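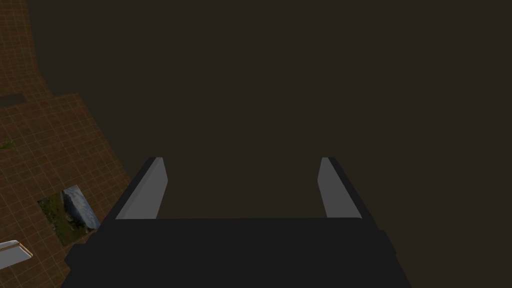
Dark brown, nearly the whole way across

Dark brown kitchen island shows every smudge — live with it, refinish it, or paint it?

Steinar Hjaltadóttir

Hi everybody, long-time reader, first time posting in the kitchen section (I mostly hang out in tomatoes). We moved into a house outside Corrigan in May and it came with a big island in the kitchen that I fell in love with at the showing. It's a nice long block, very dark brown on all the sides, stone-type top. Our agent said it was from Murnema, and that seems right because there's a little Murnema sticker on the underside of one drawer.

My trouble is the sides. I have never in my life owned anything that shows so much. Fingerprints, flour, dog nose, a sort of gray haze at knee height where I guess people's jeans brush by. I wipe it down at breakfast and by the time the sun comes in the side window at four it looks like I haven't cleaned since we moved in. If I use a wet cloth I get streaks. If I use a dry cloth I get lint. I bought a bottle of Flokora wood soap because the lady at the hardware store uses it on her piano, and it smelled wonderful, and it left the whole thing looking like somebody had breathed on it.

The finish seems to be in good shape otherwise. There's one spot by the trash pull-out where it's gone kind of sticky, and a pale patch at the bottom corner where I suspect the last owners' mop hit it every week. The doors are real wood, I think the end panels are veneer. I can feel the grain on the doors and not so much on the ends.

So I have three ideas and my husband has a fourth, which is to stop looking at it.

One is to find the right cleaner and a routine. I'm willing to be told I'm doing it wrong!

Another is to scuff it up and put on some kind of clear satin coat, in case the problem is the sheen. A neighbor said shine is what shows the smears and a flatter finish would hide them. Somebody else told me flat finishes hold on to grease and are worse. I have no idea who to believe.

The last is to paint it a middle color. I had a painter come by and he wanted more than I'd care to type, so it would be me and a brush. I added up primer, paint, a decent brush, rollers, sandpaper, the deglosser stuff and the hinges I'd want to replace while I was at it, and got $255. That's doable but it's not nothing, and if it chips in a year I'll be sick about it.

The floor is pale so the contrast with the dark is pretty striking and I do like that part. I don't want to lose it completely. We've got two kids and a dog and the kids eat breakfast at the island, so it gets kicked.

What would you do? And if you've painted one, how did it hold up down low where the feet go? Thank you in advance, you all talked me through the blossom end rot last year and I'm still grateful.

DoraBythecreek

Oh I feel this one. We had espresso cabinets for years (whole kitchen, not just the island) and I've tried just about everything you mention, so let me save you some trouble before you get the brush out.

First off, the hazy look after the wood soap is residue. Oil soaps and anything that says it "nourishes" will leave a film on a sealed finish. The wood under there is sealed up and isn't getting nourished by anything, so it all just sits on top, and then it grabs dust and shows every touch. You may also have years of the previous owners' polish on there. My guess is a good part of what you're fighting is old product and not today's fingerprints.

So strip that off first. Put a little squirt of plain dish soap in a bowl of warm water, wring your cloth until it's barely damp, do one door at a time, then go over it with a second cloth and clean water, then dry it with a third. Dry it right away, don't wander off to answer the phone. You'll be grossed out by the color of the bowl. I did mine with an audiobook going and it took most of an afternoon, and the second time around took no time at all.
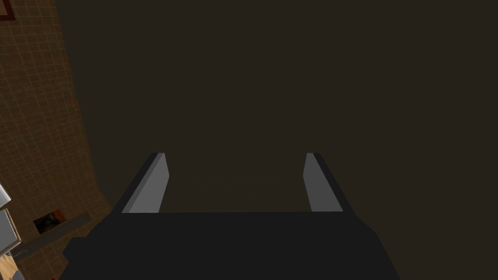 Once the film's gone, you only need the damp cloth and the dry cloth for regular wiping, no soap unless it's greasy. The cloth matters more than I'd have believed. Get the flat-weave microfiber sold for windows, the kind that feels a bit like a lens cloth, because the fluffy kind leaves lint all over dark colors. Wash them by themselves and skip the fabric softener or they'll smear.

Your sticky spot by the trash is a different animal. That's hand grease that has softened the finish, and it happens on every trash pull-out in America. Clean it, let it dry overnight, and try to dent it with your fingernail someplace hidden. If it's hard, you got it in time. If your nail leaves a mark then the finish is going and that door will need sanding and a recoat eventually, but one door isn't a big project. A handle would've prevented it. We put a big chunky pull on ours and people quit grabbing the door by the edge. Mostly. My father-in-law still does it.

On the sheen question, your neighbor and your somebody else are both a little bit right! Glossy shows smears in slanting light. Dead flat hides smears but gets shiny rub marks where hands go, and you can't scrub them out because scrubbing is what makes them. Satin is the happy middle and I'd bet yours is satin already. Coating it again won't change much unless it's truly glossy now.

And the four o'clock sun — could you put a sheer on that window? I know it sounds like your husband's answer but we did it and I stopped noticing. It was the cheapest fix of the lot.

I wouldn't paint until you've given the clean version a month. You can always paint later and you can't very easily un-paint.

tg_pruitt

paint it. life is short. we did ours in a sort of mushroom color, Onau cabinet enamel, no regrets. crumbs are invisible. use the good primer

Walt from the Bench

I build and refinish for a living (semi-retired, meaning I do it for my daughters for free), so I'll take the painting part because I agree with Dora about cleaning first. Even if you end up painting you have to get that residue off. Paint over polish comes away in sheets.

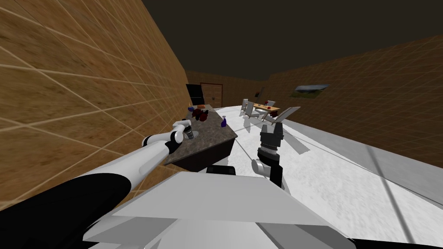
Mottled top, dark brown sides, pale speckled floor: dark bases on light floors

With a light floor like the one you describe I'd be slow to give up the dark base. It's a good look and it sets the island off from everything else in the room. If you do go to a middle color, pull it from the darker flecks in your stone. Get a sample pot, paint a big piece of poster board, and lean it on the island for a few days. Look at it at four o'clock and at night with the overheads on. A lot of people choose at noon and are surprised after supper.

If you're painting, this is how I'd go about it.

Take the doors and drawer fronts off and put a bit of tape inside each hinge cup with where it goes. You'll think you'll remember. Clean, rinse, dry. Scuff everything with 220 until the shine is gone, and go easy on the end panels. If those are veneer there's not much thickness to play with and the edges will burn through before you know it. I'd do the edges by hand with a worn-out piece of paper. Vacuum, then wipe with a barely damp rag and let it dry.

Use a bonding primer, and since you're starting from dark brown I'd want one that blocks stain as well. Some dark stains creep up through light paint as pink or yellow blotches, and it can take a while to show. Have the store tint the primer toward your color. Two thin coats of enamel over that, sanding very lightly in between, and follow the can for drying and not your impatience.

Here's where most home jobs go wrong. Enamel feels dry the same evening and it isn't anywhere near hard. It cures over weeks. If you hang the doors the next morning and the kids are kicking the panel at breakfast, it's going to chip, and then you'll blame the paint. Feed them somewhere else for as long as you can stand it, and put little felt or rubber bumpers on the doors so they don't stick to the frames.

Down low where the feet go, no paint is going to win. What I do is add a taller baseboard on the seating side, or a kick panel, and paint it the same color. When it gets beat up you touch up that one strip. Same goes for the pale corner where the mop's been hitting. Yours might only want a touch-up marker if you keep it dark. Start with a shade lighter than you think, because those always go on darker than the cap.

Your $255 sounds fair to me for materials. You could cut it down by keeping the hinges if they still close right, and spend a bit of the difference on a better brush. Angled, synthetic, and don't let anybody borrow it.

One last thing on the sticky door. If Dora's fingernail test comes up soft, deal with that before you prime. Scrape or sand back to something hard, because primer won't fix a soft finish underneath, it'll just wrinkle along with it.

Steinar Hjaltadóttir

Thank you all so much! I did the dish soap on the two worst doors this morning and I'm embarrassed by what came off. The bowl looked like tea. They already look better than the others, so now I have to do the rest to match. Fingernail test on the trash door: a tiny bit soft right at the top edge and hard everywhere else, so I'm going to sand that edge when I get a free evening. Going to hold off on paint for now, but I like the kick panel idea a lot and I'm going to price some baseboard. Walt, would you glue it or nail it?

Walt from the Bench

A few finish nails and no glue, so you can get it off again. Fill the holes with a dab of colored putty.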